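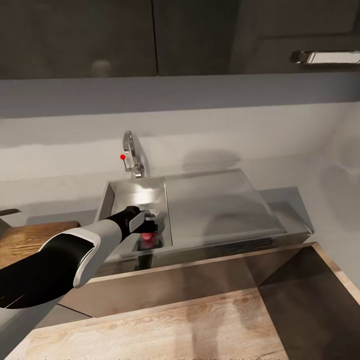

Brown marks on a stainless steel sink that keep coming back

Posted in Kitchens and Plumbing

SaimiLaitinen
We moved into a ground floor flat in May and the kitchen sink is stainless steel. When we got the keys it looked fine. Since then I keep getting small brown specks, mostly near the plughole and along the back where the tap drips. They look like rust, but I thought stainless steel couldn't rust.

I have tried washing-up liquid and a green scouring pad, which takes them off, but they are back within a few days and now there are fine scratches as well. I also tried thin bleach left overnight on Saturday and that seemed to make it worse – there is a dull patch where it sat.

The water here is hard. The kettle needs descaling all the time. We keep a cast iron pan and it does sometimes get left in the sink. The letting agent (Warberg) says it is wear and tear and we should clean it ourselves, which is fair enough, but I don't want to lose part of the deposit over it. Is the sink finished, or can it be saved? A new one from Dollard would cost us more than I want to spend on a rented flat.

Butgate_Plumbing
It can almost certainly be saved. What you have is surface rust, and most of the time it doesn't come from the sink itself. Tiny bits of iron come off pans, tins and wire wool, sit on the wet steel and rust there. Your cast iron pan is the first suspect.

Stop using bleach. Chlorine attacks the thin layer on the surface that keeps stainless steel from rusting, and leaving it overnight is about the worst thing you can do. The dull patch may improve with polishing but it might not go completely.

To clean it, run the hot tap over the whole sink, then make a paste of bicarbonate of soda and a little water. Spread it over the marks and leave it for 10 minutes. Rub with a soft cloth or a nylon sponge, going the same way as the grain in the metal. If you look closely under a lamp you will see faint lines, usually running the long way. Rinse well and dry with a tea towel.

If there are still marks after that, use a cream cleaner with oxalic acid in it. Wear gloves, open a window and read the label for how long to leave it on. Never use it straight after bleach, rinse everything away first.

For the white crust round the tap, soak some kitchen roll in white vinegar and wrap it round for 40 minutes, then rinse. Don't let vinegar puddle in the sink for hours.

And get the drip fixed. A drip that keeps one spot wet day and night will mark any sink in a hard water area. It is normally a washer or a cartridge and the landlord should pay for it, so put it in writing to the agent.

Tokgöz
Mine did the same. I bought a proper new plughole strainer because the old one was cheap plated stuff and that was what was rusting, not the sink. Worth a look, lift it out and check underneath.

As for scratches, I used 600 grit wet and dry paper with water, along the grain. Came up nice. Try it on a corner first though, and don't do it on a shiny mirror-finish one or you will ruin it.

SaimiLaitinen
Thank you both. Lifted the strainer and the underside is brown all the way round, so that is going in the bin. The bicarb shifted most of the specks at the back. The dull patch is still there but less obvious. The pan now gets dried and put back on the hob. I have emailed Warberg about the tap and will leave the sandpaper alone for now, as it isn't my sink.

Butgate_Plumbing
Good. Take a dated photo of it once it's clean and keep it with your inventory.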